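Aug 3, 2018

Rain until lunch, so the walk to Lindholm was put off again and I gave the morning to sorting out my little bits and pieces, which I have been promising to do since May. It is a funny sort of job. I sat down meaning to spend half an hour at it, and then the tea went cold and I was still there reading the backs of old button cards.

The tin from Zudetholm was the worst of it. Everything had gone into that tin over the years, hooks and eyes, a broken brooch, two keys that fit nothing in this house, and a receipt from Tosell for 681, with no hint of what I bought or why I kept it. I did throw the receipt away, though I took it out of the bin once to have another look.

What I have wanted for ages is a proper box with compartments, the see-through sort, so that I can find a press stud without tipping the whole lot out over the table. I do like the smoky brown plastic ones. They remind me of the box my aunt kept on her sideboard, which we were never allowed to touch and which I touched every single visit.
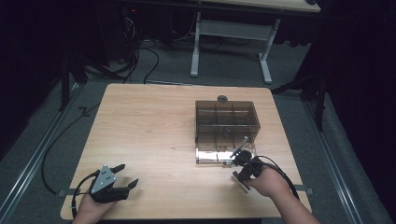 My aunt kept hers in beautiful order, shirt buttons at one end and coat buttons at the other, and I am trying to do the same, although I have already weakened and started a pile called "various". The pearly ones are going together whatever their size, because I like to see them all at once. The thread can stay in the Jaten bag for now, it is happy enough there.

By four the sun had come out and I had the window open, and the whole room smelled of wet garden. I found the missing button from my green cardigan too! I had replaced it with a wrong one years ago, so tomorrow I shall unpick that and put the right one back. Soup for supper, and the last of the plum cake, a bit dry round the edges but very nice with butter.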